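2023-04-25
Water kefir and ginger bug, batch notes

Moved both jars off the windowsill after the last lot went too sour. They now sit on the shelf by the boiler cupboard at the Neston unit. Strained the kefir grains through the nylon sieve, rinsed them once, and put them back in with fresh sugar water. 2 litres this time, same brown sugar as before.

Ginger bug
Fed it a spoon of grated ginger and a spoon of sugar. Bubbles at the edge only. Afshin thinks the ginger from Pakzad is old stock and I agree, it was stringy to grate. Will buy from the Drurkport market next time. If there is no froth after 3 more feeds I'll start again.

Bottling
Filled the swing-tops to the shoulder, lemon in one set and plain in the other. Hussam wants less sweetness in the lemon, so I left out the extra spoon. Two seals were cracked and I swapped them. Need more seals before August - we always run short in warm weather.

Taste, previous batch
Plain: sharp, a bit yeasty, fine with ice. Lemon: too sweet, good fizz. Hussam finished the lemon anyway.

Storage
Bottles want somewhere cool with sides, in case one bursts. A deep grey bin with sloping walls would do, scuffs don't matter.
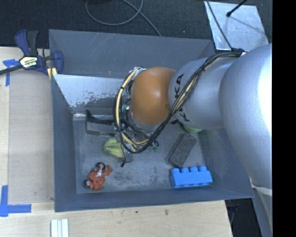
To do
Order seals. Label lids with the feed day. Ask Afshin for the small funnel back.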